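Search this journal Enter keyword, author or DOI Advanced search Go

4. Why households keep cleaning supplies they no longer use

4.1 The cupboard under the sink as an archive

Our survey asked 815 households in the towns of Grodon and Chin to empty the cupboard under the kitchen sink and write down what came out. The instruction took one line. The replies ran long, and several came with apologies we had not asked for. One respondent attached a second sheet headed "the back."

Earlier work on household storage has mostly looked at attics, garages and rented units, places where people put things they admit they are storing. The sink cupboard is officially a working space. People open it every day, reach past the same four objects, and take out the fifth. We treat it as an archive with very poor staff.

Respondents sorted each item into one of three groups: used in the past month, used in the past year, and "other." The last group was meant to be small. It had to be split during coding into items kept for a named purpose (silver polish, in homes with no silver) and items kept for no purpose the respondent could supply. We called the second kind residual stock. Sponges, brushes and cloths made up most of it, well ahead of liquids, which at least have the decency to leak. 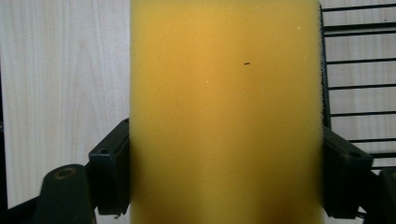

Figure 3. Yellow sponge, front face.

Sponges behaved differently from the other goods in one respect. A brush was thrown out when it failed at its job, but a sponge was demoted. It went from dishes to counters, from counters to the stove, and from the stove to a category respondents described as "outside jobs," a phrase that appeared in 63 of the free-text answers, including a good number from apartments without an outside. New sponges were also held back while the demoted ones were still in service, so a single cupboard could hold both ends of the line and very little in the middle.

4.2 Price and pack size

We expected bulk buying to explain residual stock. It explains part of it. Households that shopped at the Dekus warehouse store outside Grodon kept more unopened packs than those using the smaller shops in Chin, but they did not keep more worn items. Saving the old ones seems to be a habit that does not depend on how many new ones are waiting. The Grevavero discount chain, which sells sponges singly from a bin by the register, produced customers with no surplus at all and the same row of retired sponges along the pipe.

In follow-up interviews with 40 households we asked what would have to happen for a worn item to be thrown away. The usual answer was moving house. The second most common was a visit from a parent. Cost was rarely raised, and when we raised it ourselves people agreed politely that sponges were cheap and then went on talking about waste. We take the politeness as data.

A limit of the method should be stated. Asking people to empty a cupboard changes the cupboard. Some respondents reported throwing items away during the exercise, and their lists may be short as a result. Others reported finding a glove and going off to look for its partner.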